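Tenlow cell back in service with a reset wrist view

The simulated copy of the Tenlow cell was down for most of a week while its gripper was set up again. Runs started on it are now being accepted, and anyone with jobs held in the queue should resubmit them. Old scene files will load but need one change first, explained in this item.

The fault was in the mount that ties the wrist view to the arm. After the February update the view sat too far back, and the palm covered a good part of the space between the fingers. Grasp checks that passed in the simulator then failed on the real cell in Drurnton. The mount has been redone, and the gripper was opened in a stocked scene to check it.

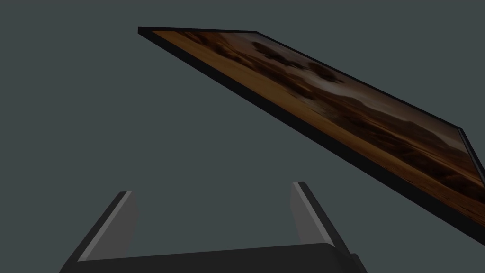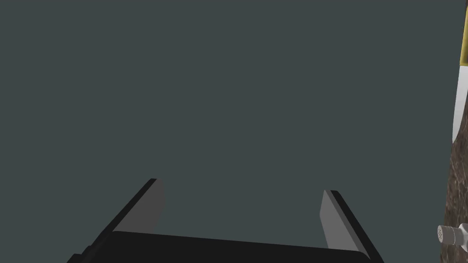
By the Grutum cell support desk
16 March 2023

With the gripper open, both fingers and the gap between them should be in view, with the palm along the bottom edge. That is the first thing to look at after loading a scene. If the palm fills the gap, the old mount is still in use. Close the scene, clear the cached arm file and load it again.

The scene itself was left alone. The picture panel with the landscape on it, the knife with the yellow handle and the small white container with the perforated cap are the same models as before. The plain gray background is the setting we use for mount checks, and it can be changed in the scene file without affecting anything else.

Finger travel was also reset. The two fingers share one drive value in the Kauppinen gripper file, and the update had split it in two, so one finger could lag the other by a step. They are back on a single value. If your script writes to the left and right fingers separately, take out the second line. It will be ignored for now and will raise an error after the next release.

To bring an old scene file up to date, open it and replace the mount entry with the one in the shared folder. Save it under a new name. Then run the open and close test before anything else. The test runs 454 steps and stops by itself. A clean result shows no contact events, and any contact listed there means an object was placed too close to the start position.

We ran 2,307 grasps on the new setup before opening the queue. Of those, 692 were repeats of jobs that had given different answers in Drurnton, and those results have been put in the cell log next to the old ones. Please read the log before asking for a rerun.

Upkeep stays on the same schedule. The support desk compares the mount with the real cell after every 2,000 runs and after any work on the arm. If a finger pad is changed in Drurnton, send us the new pad thickness the same day so the gripper file can be updated to match. The last two changes reached us late.

Held jobs that are not resubmitted by the end of March will be removed from the queue. Their scene files will be kept.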